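4.2 Le kit de préhension manuelle Kendurent

Le kit évalué dans cette section est commercialisé par Kendurent sous forme de location ou d'achat. Il comprend deux pinces tenues à la main, reliées par câble à un boîtier d'acquisition, ainsi que le logiciel Tang, qui synchronise les flux et exporte les épisodes. L'opérateur réalise la tâche directement avec les pinces, sans bras robotisé. Les trajectoires enregistrées servent ensuite à l'apprentissage d'une politique bimanuelle. Nous avons reçu l'exemplaire d'essai en version 3 du micrologiciel, et toutes les mesures rapportées ici ont été faites avec cette version.

Le poste a été monté sur notre site de Brustham. Le plateau blanc repose sur une table en bois clair, à l'intérieur d'un bâti métallique noir. Le montage suit la notice du fabricant, à une exception près : la longueur de câble prévue étant insuffisante pour nos opérateurs gauchers, nous avons demandé des câbles plus longs, livrés en décembre. Les épisodes enregistrés avant cette livraison n'ont pas été conservés.

Les tâches retenues portent sur des objets domestiques courants. Nous avons privilégié celles où la prise elle-même est facile mais où l'orientation finale compte, par exemple l'insertion d'un manche dans un récipient étroit (figure 4). Dans ce type de tâche, une erreur de quelques degrés au poignet suffit à faire buter l'objet contre le bord.
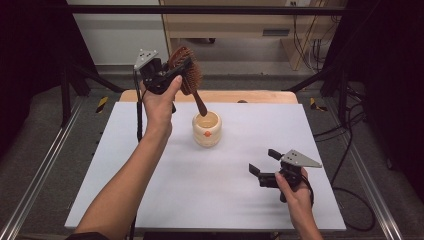
Figure 4. Tâche « brosse et tasse ». La pince gauche tient la brosse à cheveux par la tête, l'extrémité du manche engagée dans l'ouverture de la tasse ; la pince droite est ouverte et vide.

Au total, 738 épisodes ont été retenus après tri, répartis entre 18 tâches. Le tri est manuel. Tang propose bien un filtre automatique, mais celui-ci écarte les épisodes où l'une des pinces reste longtemps immobile, ce qui pénalise les tâches asymétriques. Nous l'avons désactivé dès la première semaine. Le fabricant indique qu'un réglage par tâche est prévu – il n'était pas disponible au moment des essais.

La prise en main est rapide. Les opérateurs signalent surtout une fatigue du pouce lors des serrages prolongés, et une gêne due au câble quand l'avant-bras pivote vers l'extérieur. La seconde remarque nous paraît la plus importante pour la qualité des données : certains opérateurs modifient leur geste pour ménager le câble, et cette modification se retrouve dans les trajectoires. Une version sans fil réglerait ce point, au prix d'une batterie à loger dans la poignée.

Le coût est de 4000 euros pour le kit complet, licence Tang comprise. Le système Grondham, examiné en 4.3, est plus cher à l'achat mais inclut l'étalonnage sur site. Avec Kendurent, l'étalonnage est à la charge de l'utilisateur et doit être repris après chaque démontage des pinces. La procédure est bien documentée, sauf pour le décalage temporel entre les deux mains, que nous avons dû estimer par nos propres moyens (annexe B).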